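Fikstead turns on Lightning payouts for everybody, and I've been playing with it

October 21, 2022
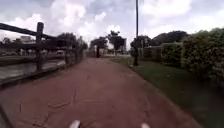 The path between the rail fence and the grass.

Okay, so it finally happened! Fikstead switched on Lightning payouts this morning for every account, free ones included, and I've spent most of my Friday sending tiny amounts of bitcoin back and forth to myself like a kid with a new walkie-talkie.

If you missed the beginning of all this, Fikstead is the little payout service a lot of us freelancers use to get paid by clients overseas. You send an invoice, the client pays in whatever they've got, and you pick whether it lands as regular money or as bitcoin. Up to now the bitcoin side went over the main chain, so you'd wait for confirmations, and on a busy day the network fee could eat a silly chunk of a small invoice. I once paid more to receive a payment than I'd spent on lunch (it was a good lunch, but still).

Lightning changes that for small stuff. Payments go through channels between wallets and don't each need their own spot in a block, so they usually settle in seconds. My first test today was 920 sats from Fikstead to the wallet on my phone, and it showed up before I'd put my coffee down. The fee was 2 sats. I did it again just to be sure, then a third time for fun.

Switching over is pretty painless. Go to Payouts, tap Add destination, and there's a new Lightning choice under the old bitcoin address box. You can paste an invoice or use a Lightning address if your wallet gives you one. I'd go with the address, personally. Invoices expire after 15 minutes on Fikstead's end and I let two of them run out while I was hunting for my phone charger.

Wallets are where it gets a bit messy. Galindo, the one I use, worked right away. Stillness, which I know plenty of you love for the calm gray screens and the lack of price alerts, takes the payout fine but lists it with no sender name, so your bookkeeping will need a note. Fikstead says that's a known issue and the two teams are talking. Belimov users have to wait. Their app can't make the right kind of invoice yet, and the support page says to expect an update in December. You can still use the old on-chain payout with all three.

There are limits, by the way. Free accounts get 19 Lightning payouts a month, paid accounts get as many as they want, and anything over the size cap gets bumped back to a normal on-chain payment. The cap is shown on the payout screen and it seems to move with the exchange rate, so check it before you promise anybody same-minute money. I'd also have liked a warning before the bump happens. Right now you only see it in the confirmation email, and if you're like me you don't read those.

What about clients? Nothing changes for them. They pay the invoice the way they always have, by card or bank transfer, and that part is as slow as it ever was. My clients' bank transfers still wander in whenever they feel like it. It's only the last leg, from Fikstead to you, that got faster, and I've seen a few excited posts today that kind of skip over that.

One more thing to watch: once a Lightning payout goes through, it's gone. Fikstead can't pull it back if you pasted the wrong invoice, so send a small one first when you add a new wallet. And if your phone wallet holds its own keys, write down the backup words AND make sure channel backups are on. I learned that second part on an old wallet two phones ago and I'm still a little grumpy over it.

I'm moving all my small invoices to Lightning starting next week and leaving the big ones on-chain, where I can take my time. I asked Fikstead whether automatic splitting is coming (say, part to the bank and part to Lightning from the same invoice) and got a friendly "we're looking at it," so who knows. I'd pay for the paid plan just for that!

If you've tried it with a wallet I didn't mention, tell me in the comments how it went, especially if you're running your own node. I'll add the results to my wallet list over the weekend.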